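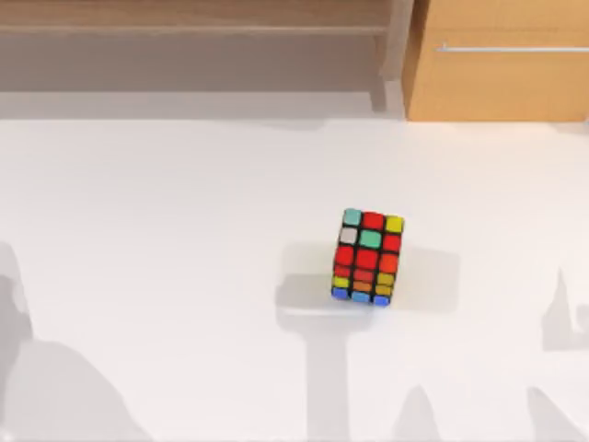

Every work cell that Brincombe operates is paired with a simulated twin, and it is the contention of this essay that the twin should be maintained on the same terms as the machine. At present it is not. The physical cell has a service book, a lockout procedure and a named shift responsible for its condition. The twin has a folder. When the handling cell at Nurken was prepared for its new programme, the simulated bench was set up with a single three-by-three puzzle cube on a white table, wooden furniture behind it and soft grey shadows lying across the surface, and the work was judged complete as soon as it would load. The mechanical side of the same preparation took 14 days and was signed off line by line. The difference in treatment deserves more attention than it has received.

The usual argument for leaving the twin alone is that nothing in it wears. Bearings do not dry out in software, and cables do not chafe. This is true and beside the point. A cell is looked after so that its behaviour may be relied upon, and the twin is relied upon every day. Programmes are tried in it before they are released to the floor. Reach limits are settled in it. If the table in the model stands a few millimetres from where the table stands in the hall, an operator will discover the error with a tool in motion, and the fault report will be written against the arm.

Our own records bear this out. Fault report 643 concerned a gripper that repeatedly closed short of the part. The fingers were replaced, and then the wrist was stripped and rebuilt. Both jobs were carried out properly by the Sutherland service team, and neither cured the complaint. The cause was a table height, altered on the floor when the levelling feet were renewed and never altered in the model. The correction required one figure to be changed. The arm had been out of use for 2 shifts by then, and a sound wrist had been taken apart for no purpose.

It would be unjust to lay this at the door of the fitters. The work order for the levelling feet, number 2931, asked them to renew the feet, check the level and record the torque. It did not ask them to inform whoever keeps the model, and the model's keeper was not identified on any document they had been given. People maintain what they are told to maintain.

Lighting is a second matter, and one on which opinion within the organisation is divided. Some colleagues regard shadows in a simulated cell as decoration and would remove them to save time. I disagree. Where a cell finds its work by camera, a shadow falling over the bench is part of the working conditions, as much as the temperature of the hall. A glossy tile under a lamp does not look the same as that tile in shade, and a red face and an orange face may be hard to tell apart in either. A model with flat, even light will pass programmes that the floor will reject. If the lamps above the real bench are moved or replaced, the model should be amended before the cell returns to service.

The position and colour of a test object should be treated in the same manner. The cube is useful at the setting-up stage: its edges are straight and its faces are divided regularly, so an error in angle is soon apparent. It should, however, have a recorded starting position. During the Drostasov refit the object was placed by eye in the model and by a template on the bench, and the two sets of results could not be compared. A morning of testing had to be repeated.

What is required is modest. The twin should appear in the cell's service book under its own heading. Any work order that moves, raises or replaces a fixed item should carry a line for the model, to be initialled before the guard is closed. At each quarterly service, three reference points on the bench should be measured and compared with the model, and the differences written down even where they fall within tolerance. A slow drift is visible only to those who have kept the earlier figures.

Objections will be raised on grounds of time. The measurement can be made while the arm is locked out for greasing, when the bench is already accessible and the fitter already present. There is also a question of authority, and I accept that it is the harder one. Maintenance staff have not been permitted to edit the models, and the engineering office has been reluctant to share that access. A reasonable arrangement would leave the editing with the office and give the service shift the power to withhold a cell until the edit has been made. Responsibility for a machine's condition carries little weight if half of that condition is kept in a place the responsible person cannot question.

The revised service schedule is due for approval in June. The heading for the twin should be in it, and it should apply to Nurken first.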